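Progress report no. 2, Olusura community bathhouse
Prepared by Waldemar Sadowski for Lindalva Toledo, Abeysekara Fund
28th September

Dear Lindalva,

With this report I inform you of the work done since July and of the money used from the second payment.

The new water pipes are complete on the ground floor. Our plumber, the company Torine, replaced all old joints on the women's side and also on the men's side. Pressure was tested twice. The first test showed a small leak behind the boiler room, it was repaired the next day and the second test was good. The invoice is attached to this report.

The boiler itself is delayed. Trovex promised delivery for the end of the summer, but they wrote us that one part must be ordered again. The new date is in 19 days. I ask you to accept this delay, it has no influence on the total cost.

For the washing rooms we had to decide on the walls and the floor. We chose small square tiles in mixed brown and beige tones, and a plain dark gray floor with no pattern.
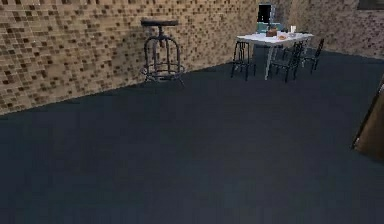 Wall tiles and floor, computer rendering.

The tiles are ordered and paid. We took 200 boxes, and seven of them are reserve for later repairs. Two neighbors of the building asked if the old tiles can be saved, and we will give them what is not broken.

Opening hours were also discussed with the residents. Most families want the evening, and the older people prefer early morning, before the market. We propose to open in both periods and to close at midday for cleaning. The price of entry is not yet decided.

From the second payment there remains 1210 dollars. I would like to move this sum to the line for ventilation, where the offer came higher than we planned. Please confirm if this is possible, so I can sign with the contractor.

Still open: the permit for the rear door, the lockers, and the contract for the person who will keep the keys. I will write to you again when the boiler is delivered.

With kind regards,
Waldemar Sadowski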